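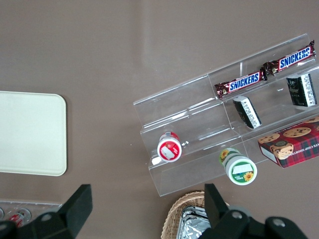
Dunmore will have its dance festival after all. After a spring of uncertainty over the roof of the Old Maltings, the organisers have confirmed that the doors will open in June as planned, with a new full-length piece by the choreographer Seija Lindqvist to begin the programme and a good many familiar faces coming back to join her.

Lindqvist will be remembered by regular visitors for Sostard, the duet she brought to the town four summers ago, when the rain was so loud on the skylights that the two dancers gave up on the recorded music halfway through and carried on to the sound of the weather. (Those of us who were there still talk about it, probably more than our friends would like.) Her new work is called Delovham, and it is a much larger affair, made for seven dancers, a cellist and a long strip of raked floor that will run from one end of the hall to the other, with the audience seated on both sides of it.

The piece grew out of a winter Lindqvist spent in a fishing village, where she became interested in the way people walked on the harbour wall when it was icy — the short steps, the arms held slightly out, the sudden decision to stand still and wait for somebody else to go first. She began by teaching those walks to her company in a school gymnasium, and over the following months they turned into something quicker and stranger, with long passages in which the whole group leans together and comes back upright at different speeds.

"I didn't want it to be about the sea," she said when she visited the hall in March to look at the floor. "There is no blue light and there are no gulls, I promise you. I wanted to see how a person looks when they don't trust the ground, and then how they look when they have decided to trust it anyway."

The cello part has been written specially and will be played live at every performance. It is quiet for much of the first half hour, so latecomers will be asked to wait in the foyer until a suitable moment, where the sound will be relayed to them. The running time is 75 minutes without an interval.

Seating is a little different from previous years. With the raked floor in place there is room for 184 people at each showing, all on benches with backs, and there will be 5 performances in all, including an early one at half past two which has been kept at a lower price for families and school parties. Children are very welcome, though the festival suggests that the evening showings are better suited to those who can sit comfortably through a long quiet stretch.

Elsewhere in the programme, the Gilason company returns with a trio of short works set to accordion music, to be danced outdoors in the courtyard if the weather is kind and in the upper studio if it isn't. There will also be an open class each morning at ten o'clock, for anyone who fancies trying a few of the harbour walks for themselves. No experience is needed, just soft shoes and clothes you can move in, and last year's oldest participant was 81 and came back the next day for more.

The festival drew over 1006 visitors last summer, its best attendance so far, and the team is hoping that the repaired roof and a slightly longer bar menu will tempt a few more people up the hill. The bus from the station will again wait for the end of each evening performance before making its last run down to the town.

Tickets go on sale at the beginning of May from the box office at the Old Maltings, in person or by telephone, between eleven and four. Places in the open classes are free but must be booked.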